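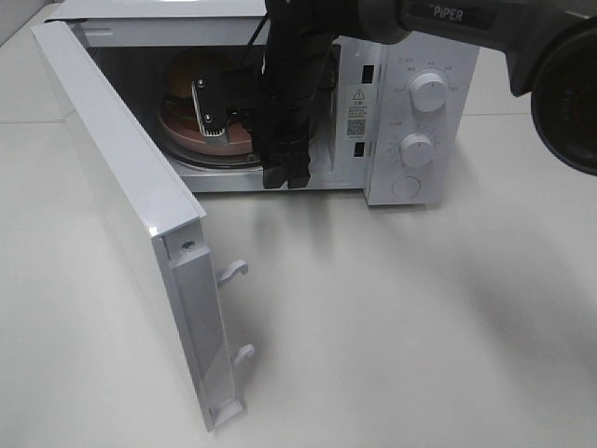
One reader of the earlier draft, writing from the Slanina site, objected that reheating is hardly a kitchen task at all, being a matter of opening a door, putting in a dish and pressing a button, and asked why it should be given a section of its own. The objection was shared by others, and we take it up before turning to the results.

3.2 Reheating as a household task

Published 4 October | Brarkov Household Studies Group
Comments (4) | Shares (20)

In the homes and shared kitchens covered by the study, the microwave oven was used more often than any other cooking appliance. Participants at the Sadell and Slanina sites kept a written diary of kitchen activity, and the two sites together returned 4,000 diary entries. Reheating appears in these entries under many names: "warming up," "lunch," "leftovers," and sometimes only the name of the food. For coding purposes we treated all of these as one activity, which begins when the door is opened to put food in and ends when the dish is set down for eating.

This definition includes more handling than the reader's objection allows. The door of a countertop oven is hinged at the side and needs clear space in front of it. Where the counter was shallow or crowded, participants had to move other items before the door could be opened fully, and the diaries record this as a nuisance. The dish must then be placed on the turntable so that it can turn freely. Figure 1 shows a countertop oven with the door wide open and a round reddish-pink dish, holding a brown, roughly rounded item, on the glass turntable. A dish of this shape leaves the user a raised rim to take hold of. Participants with flat plates reported more trouble in lifting them out, particularly when the plate nearly filled the turntable.

Figure 1. Countertop microwave oven with door open and dish on the turntable.

We use cookies to improve your visit. Accept | Settings

Two parts of the oven were mentioned in the diaries more than we had expected. The first was the door latch. On ovens of the type shown in Figure 1, two plastic hooks project from the inner edge of the door. Several participants wrote that they caught a sleeve or a dish towel on hooks of this kind when reaching past the open door. The second was the turntable, which was often removed for washing and put back off center. An off-center plate was usually noticed only when the oven was started and the plate began to knock.

The Sutico checklist, used at both sites, gives 40 steps for common kitchen work but treats reheating as a single step. We divided it into four: opening, placing, heating, and removing. Removing was the step most often described as difficult. The dish may be hotter than the food, and the user must find a free surface before lifting it out. At Slanina, where the oven stood beside the sink, the drainboard served this purpose. At Sadell there was no such surface, and participants set dishes on top of the oven or carried them straight to the table.

Differences between the two sites in the length of the placing step are reported in Section 4.

Sign up for the Brarkov newsletter
Share this section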